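The Slow Pleasures of the Sock Aisle

There is a shop on the Sorport road, a low building called Zeleke, where I have bought my socks for longer than I care to admit. My friend Bethel Beyene goes for the towels and the gossip, but I go straight to the red shelves at the back, and I take a trolley even when I only want 2 pairs (one always ends up wanting more, doesn't one?).
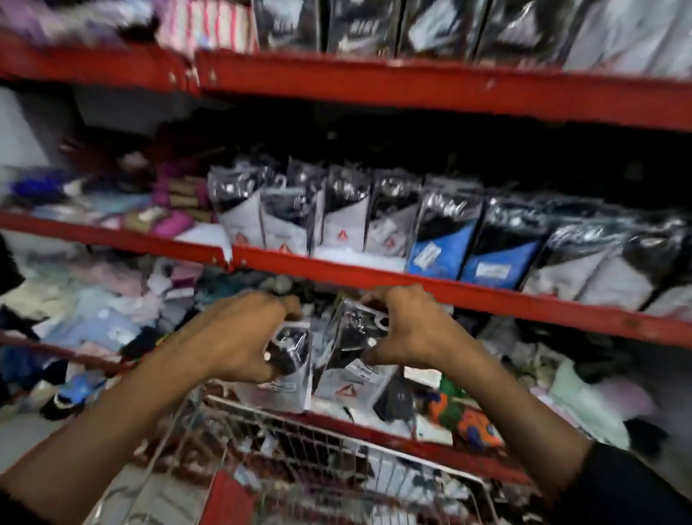
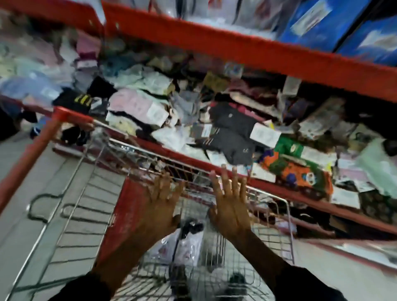

My grandmother held that you should never buy a sock you hadn't pinched through the packet, and I still do it, hunting for a thick heel and a bit of spring in the cuff. Plain ones for work, something softer for bed, and a bright pair for Gemechu Tufa, who wears out the left foot faster than the right and blames his bicycle.

Go in the morning if you can, before the heaps of clothes have been turned over too thoroughly, and do dig, as the nicest things tend to sink. Last May I came up with a lilac cardigan that I've hardly taken off, and I went home having quite forgotten the socks.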